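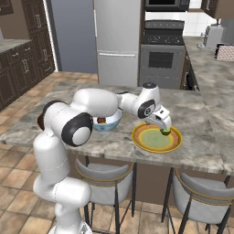
*Greifer mit grüner Frucht überm Teller, Küche aus der Simulation*

**Shawky_80** schrieb:

Moin zusammen, ich häng gerade an der Frage, ob das mit den Haushaltsrobotern noch was wird, bevor ich in Rente gehe. Meine Frau will keinen Saugroboter mehr sehen (der dritte liegt im Keller), aber so ein Arm, der den Tisch abräumt - da wäre sie dabei! In der Simulation sieht das ja alles schon richtig ordentlich aus. Wie weit seid ihr?

---

**tudineo** schrieb:

Kommt drauf an, was du unter Abräumen verstehst. Obst auf den Teller, ja. Pfanne mit angebranntem Rührei, nein. Ich hab im Dezember 200 Durchläufe mit unserem Greifer gemacht, echte Hardware, echte Zitronen. In 80 davon lag die Zitrone am Ende da, wo sie hinsollte. Dafür kauft sich keiner so ein Ding.

---

**Celley** schrieb:

80 von 200 find ich gar nicht so übel, ehrlich gesagt. Vor ein paar Jahren hättet ihr das gefeiert.

---

**tudineo** schrieb:

> Vor ein paar Jahren hättet ihr das gefeiert.

Haben wir auch. Mit Kuchen.

---

**Mikham** schrieb:

Ich komm aus der Werkstatt und seh das anders als tudineo. Bei uns legt ein Arm seit neun Monaten Drehteile in die Kiste, jede Schicht, und der läuft. Aber da liegt auch jedes Teil gleich, und keiner stellt dem eine Müslischüssel in den Weg.

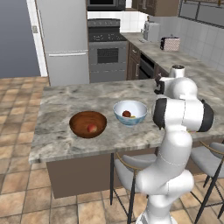 Sortieren nach Gefäß ist für mich der Punkt, wo Küche schwerer wird als Werkstatt. Beim Greifen selbst seh ich gar nicht das große Problem, das kriegt man mit ordentlichen Fingern hin. Aber nehmt mal die zwei Schüsseln: in der braunen liegt eine einzelne runde Frucht, in der weiß-blauen was kleines Dunkelrotes und daneben was Gelbes, das man nur halb sieht. Woher soll der Arm wissen, ob das so bleiben soll oder ob ich bloß zu faul zum Umräumen war? Das weiß ja nicht mal mein Sohn.

---

**Ehab Chraibi** schrieb:

Da widersprech ich. Das muss er nicht wissen, das sagst du ihm halt. Sprachbefehl, fertig. Mich stört eher das Tempo, ich hab mal 20 Minuten zugeschaut, wie so einer drei Tassen wegstellt.

---

**Mikham** schrieb:

Wenn ich jede Pflaume einzeln ansagen muss, räum ich sie lieber selber weg.

---

**Shawky_80** schrieb:

Okay, also Rente ohne Arm :) Was kostet denn so ein Greifer, wenn man nur mal basteln will?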